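Shared workshop puts two-armed kitchen robot through simulated trials

13th November

Members of the Dauda shared workshop have moved their two-armed robot build, named Dollia, into simulated trials ahead of the first powered run on the bench. The project began in June and is led by Abimbola Okeke, who wrote most of the control code at home.

The simulated kitchen sits under a sloped ceiling with a skylight. A long stone-patterned counter holds vegetables, a knife, a glass and a steel pot on its side, and both grippers are brought up to the front of it. 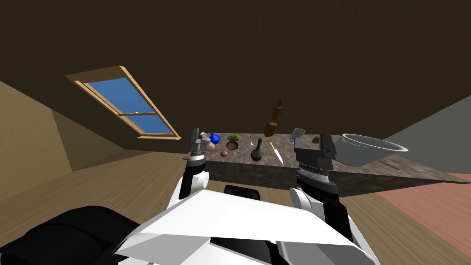
Why test in simulation before the arms are finished?

The motors are the dearest part of the build, and a bad command can strip a gearbox in under a second. A simulated arm can be reset and run again at no cost.

The team has logged 1,211 runs so far, using a home-written scheduler called Billero. Each run starts from a saved layout and stops after 300 seconds or when a joint limit is reached. Logs are kept for failed runs as well as good ones – Okeke said the failed ones have been of more use in tuning the wrist joints.

A second view is taken from behind the gripper, looking past the open fingers at the work surface. It is used to check the line of approach before the jaws close.
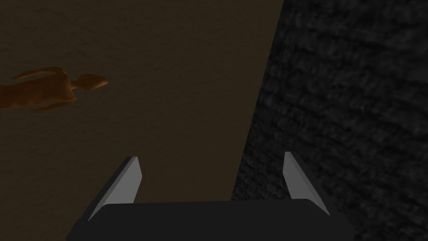 Finger spacing is set in a plain text file, so the same values can be copied to the real gripper once it is wired. The jaws are parallel and driven by a single motor, with a current limit in place of a force sensor. Okeke expects to replace that limit with a proper sensor later.

Control boards for the real arms have been ordered from Cevis, and 3 of them have arrived. The arm files and the Billero source will be put on the workshop's shared drive when the wiring plan is complete.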